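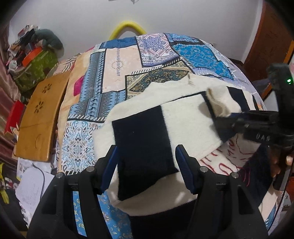 Kandwood 세탁 표기 모음은 섬유 제품 안쪽에 붙은 취급 표시를 글로 옮겨 정리한 자료다. 현재 599건이 들어 있고, 한 건이 제품 하나에 해당한다. 소재가 섞인 제품은 가장 약한 부분을 기준으로 분류했다. 흰 플러시 천에 짙은 남색 조각을 덧댄 것처럼 색 차이가 큰 제품은 `이염주의` 칸에 `Y`를 넣는다. 표기에 이염 문구가 없어도 마찬가지다.

## 파일

- `labels.csv`: 본 자료
- `symbols.csv`: 기호와 한국어 풀이 대응표
- `notes.md`: 판독이 애매했던 건의 메모

## 주요 칸

| 칸 | 내용 |
|---|---|
| `id` | 일련번호 |
| `종류` | 담요, 수건, 커버, 의류, 기타 |
| `최고수온` | 섭씨, 표기가 없으면 빈칸 |
| `건조` | 기계, 뉘어서, 걸어서, 그늘 |
| `이염주의` | Y 또는 N |
| `원문` | 표기에 적힌 문장 그대로 |

## 입력 규칙

수온은 숫자만 적는다. "미지근한 물"이라고만 적힌 표기는 40으로 바꾸지 않고 빈칸으로 둔 뒤 `원문`에 남긴다. 초기 입력분 중 약 40건이 이 규칙을 어겼고 5월에 고쳤다. 고친 행은 `수정` 칸에 표시가 있다.

외국어 표기는 원문을 먼저 적고 줄을 바꿔 번역을 단다. 기호만 있고 문장이 없으면 `원문`에 `기호만`이라고 쓴다. 제조사 이름은 싣지 않는다.

## 알려진 문제

- 표기가 닳아 일부만 읽힌 제품이 25건 있다. `판독` 칸이 `부분`이다.
- 담요와 수건이 많고 의류가 적다. 종류별 비율을 시장 전체로 넓혀 해석하면 안 된다.
- 옛 건조 기호와 새 기호가 섞여 있다. Tristlow 분류표를 따라 합쳤으나 그늘 건조는 구분이 깔끔하지 않다.
- `커버`에는 베개 커버와 소파 커버가 함께 들어 있다. 다음 판에서 나눌 예정이다.

## 관리

기호 대응표는 Manikandan Suvarna가 관리한다. 오류를 알릴 때는 `id`와 칸 이름을 같이 적는다. 수정본은 화요일에 모아서 올린다.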